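Folding on a Bed with the Plisten Hand-Held Gripper Pair

Posted 18/05/2024

I have been using the Plisten pair since February, and I get enough mail asking how to set up a cloth session that it seemed time to write the whole thing down in one place. If you haven't met the kit, it is two hand-held grippers, one for each hand, and you do a household job with them while they record what your hands are doing. The recordings then go toward teaching a robot the same job. It's a lovely idea and the kit is well made, but cloth is a humbling place to start, and the leaflet in the box spends all of one page on it.

What follows is the way I do it at our Bokham space. Yours will look different, and that's fine.

Step 1: Start with something big and soft

I know the temptation is to go straight to T-shirts. Please give yourself half an hour with a duvet or a thick sheet first! Bunch it up, open the fingers wide, come in low, and take hold of a fold. You want to learn how far the pads reach past where your own fingers would be, and a big mound of bedding is very forgiving while you find out. I did 43 practice grabs before I saved a single one, and I don't regret any of them.

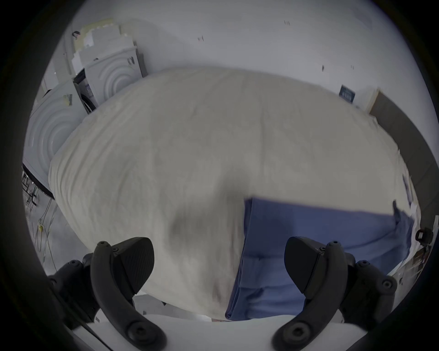 Photo: Bokham workroom, taken with the Plisten gripper camera

Try to come at the cloth from a few different directions. A fold that runs across the pads is much easier to keep than one that runs along them, and you will feel the difference in the handle before long. If the fabric keeps slipping away, you are probably closing too early – let the pads get properly down around it first.

Step 2: Set up the bed

Any wide, flat bed will do. I like a plain pale sheet under the work, pulled reasonably smooth, though I gave up on perfect a long time ago. Clip it where it likes to creep. Then put your phone within reach with the Azar app open, and stand where you can get both grippers over the middle of the bed without leaning on it.

Turn the grippers on one at a time and give each a moment to settle. Hold them level, pointing forward, elbows loose.

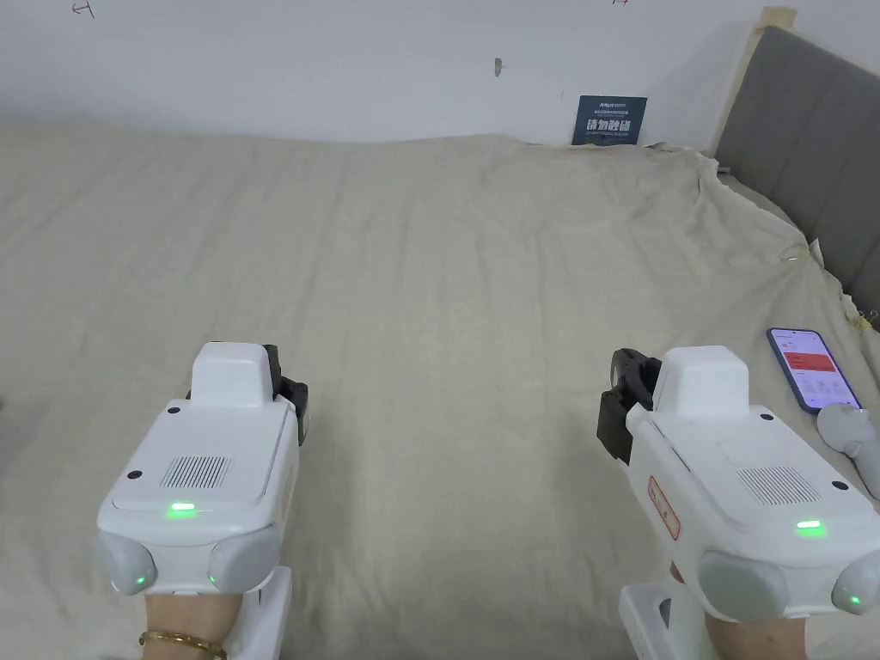
Once you are comfortable, start a recording in the app and stop it again, just to check that it saves. It takes three minutes and has spared me at least one very sad afternoon. I also do a slow open and close with each hand at the start of every session, which gives you an easy place to line things up later.

Step 3: Bring in a small garment

Now you may have your T-shirt. Drop it in the middle of the bed and resist tidying it. A garment that starts out flat and perfect every time makes for dull recordings, and a robot will hardly ever be handed one.
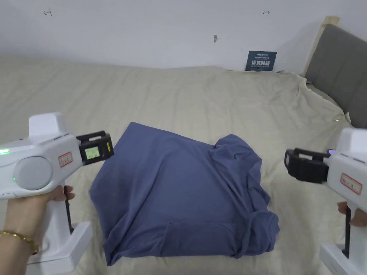 A crumpled garment between the two grippers, ready for a take.

Find an edge with your left hand and an edge with your right, then lift, spread and lay it down. Go slower than you would with bare hands. If you lose a corner, go back and get it – those takes are worth keeping too, and I mark them in my notes so I can find them again.

Step 4: Work one end at a time

Long pieces are where having two grippers really pays off. Pinch one end and hold it up a little way from the bedding, and bring the other gripper over toward the part that is still lying flat. Keep the holding hand quiet while the other one moves. I used to move both at once and ended up with a twist in nearly everything.

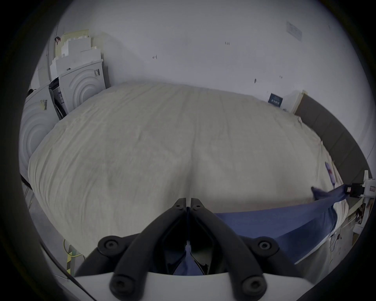

How many takes do you need?

Vadon, who sell the kit, suggest 100 takes for each kind of garment, and I found that a sensible first goal. For towels I went on to 400, mostly out of stubbornness, with plenty of tea in between. Spread them over several days if you can. Your wrists get tired sooner than you would expect, and tired takes look sloppy when you play them back.

When you finish, charge both grippers before you put them away, and wipe the pads with a dry cloth to get the lint off. Mine collect an astonishing amount of it from the duvet.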